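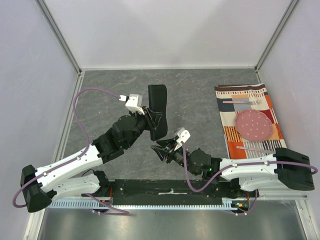
Para que serve um estojo rígido de óculos?
Serve para guardar os óculos quando não estão no rosto, proteger as lentes de riscos e a armação de pancadas e torções.

Estojo de óculos

Estojo de óculos (também caixa de óculos; no Brasil, às vezes porta-óculos) é um recipiente portátil para guardar óculos de grau, de sol ou de leitura. Existe em versões rígidas, semirrígidas e moles. Vendido junto com a armação na maioria das óticas, ou em separado.

História

Os primeiros óculos europeus, do fim do século XIII, não tinham hastes. Duas lentes unidas por um rebite, dobravam-se uma sobre a outra e cabiam numa caixinha pequena. Madeira, osso, couro cozido. Com as hastes, no século XVIII, o formato mudou: estojo mais comprido, estreito, muitas vezes de encaixe — tampa que desliza por cima do corpo, sem dobradiça.

Na China e no Japão, estojos pendurados à cintura por um cordão. Bordados em seda, ou revestidos de pele de raia. Peças de coleção hoje.

No século XIX aparecem os de papel machê laqueado e os de metal estampado com o nome do oculista na tampa. O modelo de mola, que fecha com um estalo, generaliza-se no século XX.

Tipos

Concha (clamshell): duas metades com dobradiça e mola. O mais comum. Chapa metálica ou plástico por dentro, revestimento sintético por fora.

Zíper: semirrígido, em geral de EVA moldado. Usado sobretudo para óculos de sol e desportivos, que são curvos e não entram num estojo estreito.

Encaixe ou bainha: aberto numa ponta, para óculos de leitura. Protege pouco, ocupa pouco.

Dobrável: triangular, fecha com ímã e fica plano quando vazio.

Saquinho de microfibra: contra riscos apenas. Não resiste a peso nenhum, mas serve tambem para limpar as lentes.

Materiais e forro

O forro é a parte que toca na lente — veludo sintético, feltro, microfibra. Forro gasto expõe cola e metal, e aí risca. Areia e poeira acumulam nos cantos; recomenda-se escovar ou virar o estojo do avesso, quando dá.

Couro natural precisa de ventilação. Fechado muito tempo em lugar úmido cria mofo, que passa para as plaquetas de silicone.

Calor: estojo escuro deixado no painel do carro em agosto (hemisfério norte) aquece bastante. Pode danificar camadas antirreflexo e deformar armações de acetato. O estojo não isola.

Uso

As lentes ficam viradas para cima, hastes fechadas, primeiro a esquerda na maioria das armações. Não forçar a tampa. Se não fecha, o estojo é pequeno demais, trocar. Pano dobrado entre as hastes e as lentes evita marcas de contato.

Colecionismo

Há colecionadores especializados, menos numerosos que os de óculos antigos. O catálogo particular de Shanthi Mondal, em Altilcombe, reúne 200 estojos, 2 deles em prata com corrente de cintura. A coleção Nallard é maior, 3,000 peças entre estojos, lupas e lornhões, mas só uma parte está classficada por data.

Ver também

Óculos
Lornhão
Pincenê
Lente de contato (estojo para)

Última revisão: 2025-03-31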